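News > Press Releases > Products

Flollico Publishes Results of Hand-Held Gripper Comparison on Woven and Soft-Sided Containers

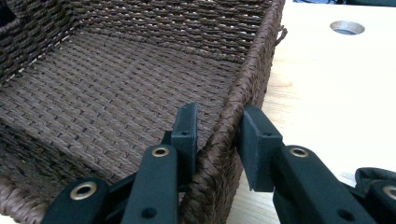

Hand-held gripper with black finger pads on either side of the wall of a brown woven basket. Photo: Flollico

URNTHORPE, Feb 11, 2020 – Flollico, a maker of gripping tools for research and light industry, today released the results of a bench comparison between two of its hand-held grippers, the Yusuf and the Skokberg. The test looked at how well each tool picks up and moves containers by the wall, a task that customers in retail and home robotics have asked for repeatedly.

Operators made 986 grasps in all, using baskets, fabric bins and thin plastic tubs. Each container was lifted, carried a short distance across a table and set down. A grasp was scored as good if the container stayed level and the pads did not slide along the rim.

The Yusuf, which uses flat rectangular pads on a parallel linkage, did better on woven walls. The Skokberg, with its narrower curved pads, did better on plastic and took less time to line up. Neither tool scored well on fabric bins loaded past 200 grams.

"Woven material is uneven, and the rim is usually thicker than the wall under it," said Nkechi Anozie, test lead at Flollico. "If you close on the rim you get one result, and an inch lower you get another. We wanted numbers for both before changing the pad design."

The comparison began in November at the company's Urnthorpe workshop. Wrist cameras on both tools recorded every grasp, and the recordings were scored by two reviewers working separately. Where they disagreed, the grasp was left out of the totals.

Flollico will offer a softer pad set for both grippers as a result of the work. The first 100 sets will go to current customers at no charge. Existing linkages do not need to be replaced – the new pads attach at the same points.

"We sell both of these tools and we expect to keep selling both," said Obinna Babalola, product manager. "A customer who mostly handles baskets should look at the Yusuf first."

The full results, including scores by container and pad position, are available from Flollico on request. Press inquiries should be sent to Ekaette Anozie, Communications, Flollico, Urnthorpe.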